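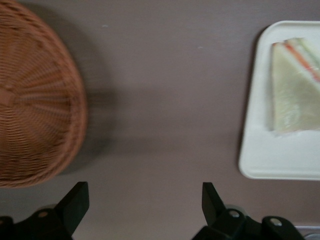

Basket, Tray, Bottles: The Snack Table Gets Its Due

Start with the basket. Always the basket, round and woven and wide enough that a hand goes in without thinking. Then a tray. Pale, rectangular, rounded corners if you can find one. Leave space between the two. More space than feels right.

That's most of the lesson from a long morning in Flastdale, where Margit Vik sets out snack tables for a living. Openings, shop parties, the yearly do at Tangen. She runs Skastent out of two rooms over a bike shop and has strong feelings about sandwiches.

Triangles, she says. Small. Something green in there, something pale next to it, and the cut side showing. A square sandwich looks like lunch. A triangle looks like you were invited.

The tray goes down first, near the middle, and everything else gets its place from there. Brown paper under it all, the plain kind off the roll. Vik buys 1000 feet at a time and goes through it faster then you'd think. It hides crumbs. It can be written on. When the party's over you fold the corners in and the mess leaves in one bundle.

Height next. Flat tables look poor even when they're full, so drinks go at the back on a clear stand with two levels. Red Coke bottles, white logos, in rows of three with the rear row up high. Crackers off to one side on a sloping wire rack, packets leaning back so people can see what they are. Golden rice crackers do well. They're light, they keep, kids like them.

Then the sandwiches. Last of all, and slowly. One at a time onto the tray, from the corner in. Not a heap.

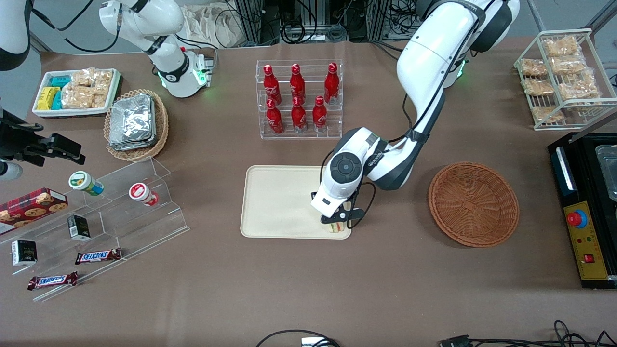 Flikex, writing in after our spring piece on buffets, wanted it known that wicker is a pain to clean and that a steel bowl does the same job. Crumbs get in the weave and stay there, the letter went on, and after 40 parties you have a basket that smells like onion.

Vik has heard it. She lines hers with a cloth for anything greasy and takes a dry paintbrush to the weave afterward. Steel rattles, she says. Puts people off reaching in.

Numbers, for those who ask. Her biggest table last November fed 112, off a single tray refilled all evening. Nearly all of it gone by nine. She keeps the spare sandwiches boxed in the cold under a damp towel and brings them out a few at at time.

And the empty basket? Put it out anyway, right of the tray. Rolls can come later. Or wrapped candy, or napkins if the candy runs out.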